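White table top, how do you keep it clean?
Last updated: Thursday 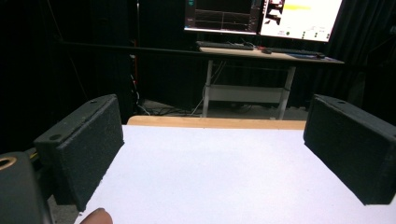 jhonatan_a
I bought a used desk for my sewing work and I am thinking to paint the top. My wife wants white, I am afraid of every coffee ring. I like a smooth, matte white surface like this one, with no shine, but I don't know if matte is harder to wipe.

Ratanaporn13
Matte is harder, yes. I had one for two years and pencil marks stayed in it. Take satin.

prasert_t
I don't agree with Ratanaporn13. Mine is matte and I wipe it every evening with dish soap and a soft cloth. Satin gives me reflection from the lamp, and my eyes get tired.

Ratanaporn13
Every evening is too much work for me :)

jhonatan_a
Thank you both. I will paint one small board first and put coffee on it.

13 comments · 2 shares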